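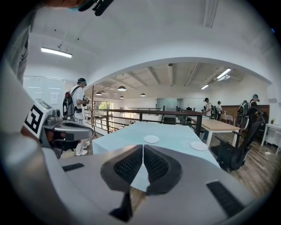
Hand-held gripper with the two fingers nearly closed at the tips.

Firkance Transit Camp Names and Testimony Project
Progress report to the Joubert Fund
Prepared by Gert Msimang, project lead
March 8, 2025

1. Scope of this report

This report covers work since the last statement to the Fund. It deals with the names register, the testimony recordings, the memorial panels at the former camp site, and spending. The agreed work plan is unchanged except for the panel schedule, which is explained in section 4.

2. Names register

The register lists people held at the Firkance transit camp before deportation. The first full pass through the surviving transport lists is complete. It produced 1,571 entries. Each entry carries the name as written in the source, a standard spelling for searching, the source page, and a confidence grade.

Of these entries, 97 remain at the lowest grade. Most fall into this group for one of three causes: water damage to the right-hand margin of the typed sheets, a surname and first name entered in reverse order, or a single person listed again under a married or maiden name. The entries stay in the register but are hidden from the public search until a second source supports them. We have not merged any pair of records on the strength of a shared surname and birth year alone. An early test of automatic merging joined a father's record to that of a nephew, and the rule was withdrawn.

Spelling has taken more time than planned. Camp clerks wrote names by ear, and the same family can appear in several forms on one sheet. The original spelling is never overwritten. When a relative gives us the form the family used, it goes in a separate field with the date and the basis for the change, and it becomes the form shown at the top of the record.

The register runs on Plendis, as approved. The January update changed how Plendis sorts letters with accents, and part of the index had to be rebuilt. No entries were lost. An export in plain text is now made after each editing session and stored at the Rastport municipal archive as well as on our own drive.

3. Testimony recordings

The interviews held on cassette at Rastport have been inspected and put in order of risk. Those with sticky or shedding tape were copied first. The rest of the transfers are under way.

Copying a tape is the short part of the job. Transcription is done in the language spoken, with an English version in a parallel column. Several speakers switch language in the middle of a sentence, often when describing a conversation with a guard or a parent. The switch is marked in both columns. We do not smooth it out, and the same applies to long silences, which are noted with their length.

Permissions are uneven. The older consent forms allow use "for study" and say nothing about online access. We have taken the narrow reading. Recordings under the old form can be heard in the reading room at Rastport, and they are described in the online catalog without audio. Letters have gone to next of kin where an address is known. Replies so far are mostly in favor, some with conditions - one family asks that a passage about a neighbor be closed, and this has been done.

Two points on quality should be recorded. First, a batch of tapes was recorded at the wrong speed, and pitch correction had to be set by ear against the mains hum. The uncorrected transfer is kept as the master. Second, some tape boxes hold a different interview from the one named on the label. All boxes will be played through before the catalog is closed.

4. Memorial panels at Firkance

The panels will stand along the path from the former rail siding to the gate. The text has been through two rounds of review, the first with historians and the second with descendants.

The main change after the second round concerns the wording on local responsibility. The first draft used the passive voice throughout: people "were registered," "were moved," "were held." Reviewers pointed out that the lists were typed in the Rastport town hall by town employees, and that the panels should say so. The revised text names the office. It does not name individual clerks, on legal advice, and the relevant files can be read at the archive by anyone who asks.

Each panel is limited to 200 words per language. The limit was set after a trial print was mounted at the site and found hard to read from the path at the longer length. Cut material has moved to the printed guide.

Installation is behind schedule. The ground survey found a buried drain along part of the line, and the posts for that section have to be moved toward the fence. The landowner has agreed in writing. New drawings are with the building department, and we expect no further design changes. Fabrication will not be ordered until the drawings are approved.

5. Spending

Spending is within the approved total. Transcription is over its line, due to the mixed-language tapes noted above. Travel is under its line, as most family interviews were held by video call. We ask the Fund to approve a transfer from travel to transcription to cover the difference. The panel budget has not been drawn on beyond design and the trial print. A full statement with receipts is attached separately.

6. Risks

Panel approval. A late decision would push installation into the wet season, when the siding path is closed to vehicles. If that happens the posts will be set first and the panels hung later.

Playback equipment. The project has one reliable cassette deck. A spare has been found and is being serviced.

Public corrections. Once the register opens, families will send corrections faster than they can be checked. A form and a tracking sheet are ready, but the staff hours set aside for this are thin. We would like to discuss this point with the Fund before launch.

7. Next period

- Second-source checks on the lowest-grade entries, starting with the reversed names
- Completion of cassette transfers and box checks
- Second reading of all English translations
- Order for panel fabrication, subject to approval of drawings
- Closed test of the public search with the descendants who reviewed the panel text

Copies of the revised panel text and the register field guide are available on request from the project office in Rastport.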